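Shoe rack

A shoe rack is a low piece of household furniture for storing footwear, usually kept near an entrance, in a bedroom or at the bottom of a wardrobe. The common form has two upright side frames joined by horizontal boards or bars. Racks differ from shoe cabinets in having no doors, so that air can move around the footwear.

Floor surface

Most racks stand directly on the floor. On carpet, the feet sink slightly into the pile and a tall rack may need levelling. Carpet also holds grit from soles, and a mat is often laid in front. 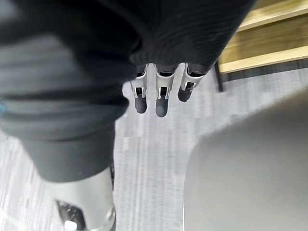 Carpeted floor, Clondville.

Construction

Side frames are made of metal or timber. Metal frames often carry a row of holes, which on some models allows the shelf height to be changed. Shelves may be solid boards, slats or wire. Solid boards stop dirt falling on the shoes underneath, and a raised lip along the back keeps footwear from sliding off against the wall. A small household rack typically has 3 levels and may be 78 to 100 cm wide. Taller types reach 142 cm and are normally fixed to the wall.

Arrangement

Footwear is kept in pairs, side by side, with toes facing the same way. Slide sandals, having no laces or straps to fasten, are light and flat and suit closely spaced shelves. Pairs of the same style are often grouped by colour, for instance cream on the top shelf and light grey on the one below. A chair or stool is commonly placed beside the rack for use when putting on shoes.

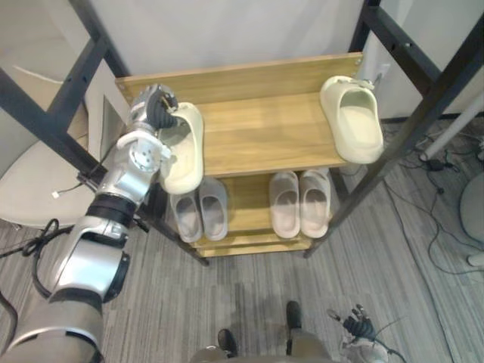

Care

Boards are wiped with a damp cloth and dried before shoes are put back. Bolts in the side frames should be checked and tightened from time to time.

See also

Boot tray
Coat stand
Hallway furniture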